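# Bag (carrier)

A **bag** is a non-rigid container, open or closable at one end, used to hold and carry loose goods.

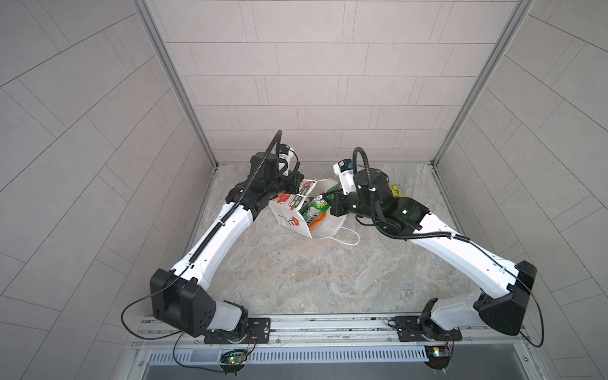
Kieran Dunne objects that "non-rigid" leaves out bags with a stiffened base, and would define the class by its collapsible sides alone.

## Sizing

Capacity is given in litres or by flat width. The Dala pattern is 454 mm wide when laid flat; the larger Hokon pattern is 560 mm. Gussets add depth and aren't counted in the flat width.

## Handles

Short handles are sewn or bonded at the mouth. Long handles may run under the base, which takes load off the side seams.

## Storage

Empty bags are folded in thirds along the length or nested one inside another. A bale of 100 nested bags takes up roughly the same floor area as one bag laid flat.

## See also

- Sack
- Gusset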